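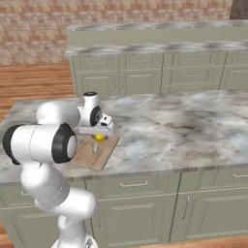
The Kemutard grasp fault: a gallery

Tuesday, February 1, 2022 | By Elsa Seppälä
Filed under: Robots, Faults and Fixes

In December our kitchen simulation started failing a task it had been passing for weeks. The arm has to pick up a small item from a cutting board on the island, lift it clear and hold it. We ran the task 500 times over one weekend and 79 runs ended with the gripper pressing down into the board. No hardware was involved, so no one was at risk, but the same controller was due to go onto the real arm at Tikkanen that week. Valentin Besnard stopped the transfer on Monday morning.

The picture in this gallery comes from the Kemutard kitchen, the scene we use for all the counter tasks. The gripper is just over the yellow object, and the arm has to reach across the front of the island to get there. The board sits at an angle to the counter. We left it that way for the whole investigation so that the runs could be compared.

Paavo Miettinen went through the logs and found that the failures began at run 343. Before that, every run had passed. A settings file had been reloaded at that point, and the new copy gave the height of the marble countertop but left out the thickness of the board. The planner was aiming at a surface lower than the real one. Some later runs still passed when the fingers happened to close on the object early.

The force limit should have caught it. It was set in the Drornis module, which stops the arm on contact, but the limit was being read only during the lift and not on the way down. That was a second fault and the more serious of the 2.

Both are now fixed. Board height is read from the scene at the start of each run, and the force limit applies to the full motion. Wian Hlongwane has added a check that refuses to start if the two heights disagree. The transfer to Tikkanen stays on hold until Sointu Ikonen has signed off on the contact tests.

3 comments | 12 shares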